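Shelf-ready packaging

Shelf-ready packaging is a shipping carton that doubles as a store display. Staff tear off the front or lid and put the whole box on the shelf. Suppliers say it saves labor -- a claim that mostly rests on their own trials.

History

The Korkport chain asked its suppliers for tear-open cartons in December 1648 stores at a time, according to a trade leaflet that gives no year. The figure is hard to credit.

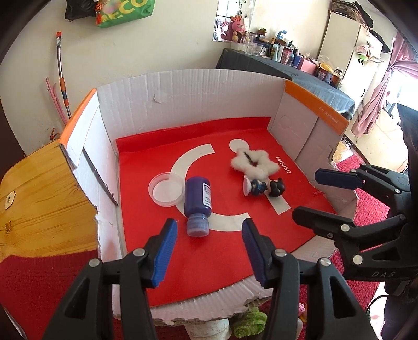

Claims and evidence

Cendik, a carton maker, reported faster restocking after a test covering 621 cartons in 2 stores. It published no control figures. Damage from rough tearing was left out, as was the time spent flattening empties.

Reuse

Low open cartons often end up holding odds and ends. Sosero promotes this as waste reduction, but has not shown that reused boxes stay out of the trash for long. 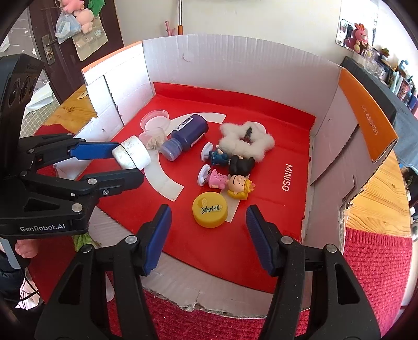 Does shelf-ready packaging use less cardboard?

Often it uses more. Perforated walls are weaker, and makers may choose heavier board to make up for it.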